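Cashback and price-match stacking on the Gurko 4-slice – does the order matter?

Home > Forums > Small Appliances > Deals and Rebates

pramen_owner
Posted 7:13 pm

Trying to work out the total on a Gurko toaster before the June rebate window closes. Cuevas has it at $89 and Hadamcombe has it at $76 with a membership. 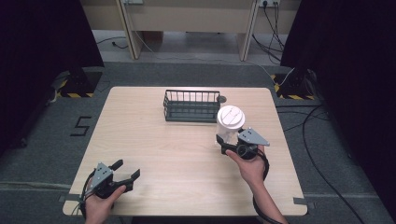

Gurko is offering $13 back by claim form. The form asks for "purchase price as shown on the tax invoice". If Cuevas price-matches at the register, the invoice shows $89 less a $13 adjustment line. Does Gurko treat that as an $89 purchase or a $76 one? The minimum spend for the rebate is $80, so it makes a difference.

kettlewright
Posted 7:31 pm

$76. Clause 4 of the terms defines purchase price as the amount paid after discounts, vouchers and adjustments. You would fall under the minimum and the claim would be rejected.

Galindo_T
Posted 7:40 pm

I don't read clause 4 that way. It says "discounts applied by the promoter or its agents". A price match is a retailer adjustment and Cuevas is not an agent of Gurko under the definitions. I claimed on a price-matched kettle last year and was paid in 13 business days.

kettlewright
Posted 7:52 pm

Last year's terms were different. The kettle promotion had no minimum spend, so the question never came up.

Galindo_T
Posted 8:04 pm

Fair point on the minimum. The agent wording is the same in both, I have the two PDFs open. Whoever processes the claim may still only look at the total at the bottom of the invoice.

– Tonantzin Galindo

bench_and_plug
Posted 8:20 pm

Simplest fix is to get over $80 on the one invoice. Does it have to be a single item?

kettlewright
Posted 8:26 pm

Yes. "Minimum spend on a participating model." Crumb trays and descaler don't count.

mallee73
Posted 8:45 pm

Compare the outcomes. Full price at Cuevas less the rebate is $76. Member price at Hadamcombe is $76 with no form and no wait. The rebate gains you nothing unless the price match goes through and the claim is accepted as well, in which case you pay $63.

pramen_owner
Posted 9:02 pm

Hadamcombe membership is $7 a year and I'm not a member, so call it $83 there. Cuevas at full price with the claim is $76 and meets the minimum either way.

mallee73
Posted 9:10 pm

Then Cuevas at full price. Missed the fee. Check that the model number on the box ends in 2 – the older colour range isn't on the participating list.

bench_and_plug
Posted 9:15 pm

Also keep the barcode panel. Mine was knocked back over a photocopy.

Galindo_T
Posted 9:33 pm

I would still ask for the match and put the question to Gurko in writing first. They answer the claims inbox within 2 days and the window is open longer than that.

pramen_owner
Posted 9:41 pm

Email sent. Will post the reply when I have it.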